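How Vurcombe Works Out the Numbers on a Takeout Menu

Jonatan Björklund spends most of his working day with a kitchen scale and a spreadsheet. He is the nutrition analyst for Vurcombe, a small firm that prepares calorie and sodium figures for restaurants without a lab of their own. We spoke by phone in May, shortly after he had finished the menu of Flustura, a noodle and dumpling counter with 16 dishes.

The method starts with the recipe card. Each ingredient is weighed raw, matched to an entry in a food composition table, and corrected for what is lost or gained in cooking. "Oil is the hard one," Björklund said. "The card says two tablespoons. The cook pours from a bottle. I weigh the bottle before and after the shift and divide by the portions sold."

At Flustura, the steamed vegetable dumplings came to 372 calories per order. The pan-fried version was higher, and most of the difference was absorbed oil. Sodium varied more than calories did. One bowl of braised beef noodles reached 1,509 milligrams, with the broth included.

"People leave broth," he said. "If you drain the bowl, the figure drops a lot. I still report the full serving, and I put the drained value in a note."

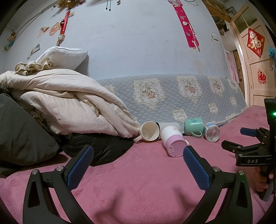 Two grippers with blue-padded fingers, one over a pink plush bedspread.

Björklund asks for 3 samples of every dish, taken at different hours. Portions served at noon tend to be smaller than those served after eight in the evening, when the line is short and the cook fills the ladle. He reports the mean and keeps the spread on file. A dish with too wide a spread goes back to the kitchen with a request for a fixed scoop size.

He is cautious about single numbers. "A calorie count on a menu is an estimate with the error removed from view," he said. "It's useful for comparing two dishes from the same kitchen. It's less useful for comparing two kitchens."

Asked what he orders himself, he named steamed rice, greens and a half portion of the beef, with sauce on the side. Sauce packets are listed separately in his tables, as many customers take two.

His next job is Sternik, a bakery that wants figures for its filled rolls. The fillings are piped by hand, and he expects to weigh each one.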